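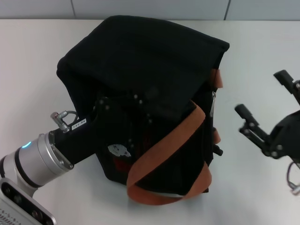
A reply to the abstract asked whether a coated fabric can be called waterproof at all once it has been sewn, and whether the talk would say so before the lunch break. The short reply is no, and the talk will say so on slide 2.

Notes for speaker. Seams, closures and coatings in soft goods. February 7, 2019. Slot is 60 minutes including questions. Aim to stop talking by slide 19.

Slide 2. Terms
Water resistant: slows water down. Waterproof: holds a stated column of water for a stated time. The column figure belongs to the fabric on the roll. It says nothing about the finished article. Every needle hole is a hole. Pause here. People write this down.

Slide 3. Where water gets in
Order on the slide is closures, seams, strap anchors, then face fabric. Most buyers ask about the face fabric first. Point at the bottom of the list and work upward.

Slide 5. Coatings
Polyurethane on the inside face. Thin, flexible, cheap. Breaks down by hydrolysis in warm humid storage and goes sticky, then flakes. Polyether types last longer than polyester types. Silicone does not hydrolyze in the same way, but tape will not stick to it, so seams must be sealed with a liquid. Do not get drawn into laminates. There is a backup slide if asked.

Slide 6. The Drindine samples
Three fabrics, same base weave, different coatings. Stored in a warm cabinet from May until the following winter. Sample B lost 67 percent of its starting column. Sample A lost 6 percent. Sample C could not be tested because the coating had stuck to itself along the fold. Pass the C swatch around in its sleeve. Ask for it back.

Slide 8. Stitch density
More stitches per inch gives a stronger seam up to a point, after which the row of holes acts like a perforation. Coated fabrics reach that point sooner because the yarns are locked and cannot move aside for the needle. Use the finest needle that will carry the thread. Ballpoint needles are for knits. Someone will ask.

Slide 9. Thread
Polyester core with a cotton wrap swells when wet and partly fills the hole. Works in canvas. In a thin coated fabric the wrap wicks, and the inside of the seam is wet before the outside looks wet. The Sareo trial used both threads in the same panel. Show the cross section, then the chart.

Slide 11. Tape
Needs heat, pressure and dwell time. Record all three. The Delacroix line recorded heat only, and 87 panels had to be pulled and taped again. Tape over a crossing seam leaves a small tent at the step. Patch it or move the crossing.

Slide 13. Zippers
Coated coil zippers shed rain. They are not a seal. The slider garage leaks at the top end and the coil leaks wherever it is bent hard. A flap over the zipper does more than a better zipper, provided the flap extends past both ends. Keep this slide short.

Slide 14. Strap anchors
Webbing is a wick. If it passes through the seam allowance it carries water to the inside. Two fixes: sew the webbing to an outside patch and tape behind the patch, or seal the cut end inside. Heat cutting the end does not seal it along its length. The load test on the patch version held, with stretch of up to 6 percent before the stitches showed.

Slide 16. Spray test
Nozzle height, angle and time are on the handout. Line the article with blotting paper. Weigh the paper before and after. Do not go by touch. Mundotik sent a dry result and a wet result for the same article, and the only difference was which way up it was hung.

Slide 18. Specification wording
Read the bad clause aloud, then the good one. The good one names the article, the test, the position and the pass weight. Leave it up during questions.

Backup slides: laminates, needle chart, cost per yard. The cost figures are old. Say they are old.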